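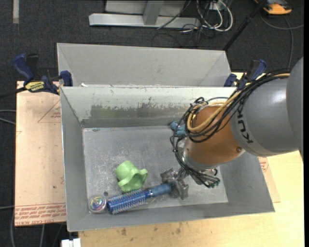
Print this page | E-mail this page

Section 3. Planning and Budgeting for a Bin-Picking Station

Read this section before you place an order. It covers what to buy besides the arm. Installation begins in Section 4.

3.1 Work out the budget

1. Get a written quote for the arm and its controller. Check that the quote names the cable set and its length.

2. Price the gripper separately. Ask for the gripper, the mounting flange, the cables and one set of spare fingers as four lines. The Bandska two-finger kit is quoted at $3342 without the flange.

3. Add $521 for the cable dress kit (ties, sleeves, spare connectors). Cables that run along the outside of the arm will wear at the wrist first.

4. Add $455 for bins, clamps and board. Shallow metal bins with sloping walls are easier to pick from than deep square ones, and two side by side let you move items from one to the other and back.

5. Add $68 for test items. See 3.3.

6. Hold back part of the budget until the station has run for a month. Most sites find something they left off the first order.

Note: Prices are from the Mestell parts list of February 21, 2019 and do not include shipping or tax.

3.2 Choose the table and bins

1. Measure the reach of the arm with the gripper fitted. The far wall of the second bin must be inside it.

2. Choose a table that will not rock when the arm stops suddenly. A wood top is acceptable and takes clamps well.

3. Clamp the bins at the sides. Bar clamps are enough for a trial station and let you change the layout later. Order bolts and brackets only when the layout is settled.

4. Leave room for the clamp handles. They stick out farther than people expect – check them against the arm's path before the first run.

CAUTION: Do not reach into a bin to straighten an item while the arm is powered. Stop the arm first.

Note: Bare metal floors scratch and scuff. If your vision system has trouble with marked metal, put a second set of bins on the order.

3.3 Buy the test items

1. Buy ordinary household goods in mixed shapes. Include at least one long item with a handle (a round hairbrush does well), something soft that changes shape when gripped, and something transparent.

2. Buy two of each. Soft items tear, and the replacement should match.

3. Keep a list of where each item came from. Stores drop colors and sizes without notice.

3.4 Before you sign

1. Confirm the delivery date for the gripper as well as the arm. They often ship from different places.

2. Ask who pays for the visit if the Stullus controller needs a firmware update on site.

3. Send the finished sheet to Hoi-yan Lui for sizing, or to Chih-ming Wei if the station will share a controller with one you already own.

Orders received after the end of October are filled the following year.

Print this page | E-mail this page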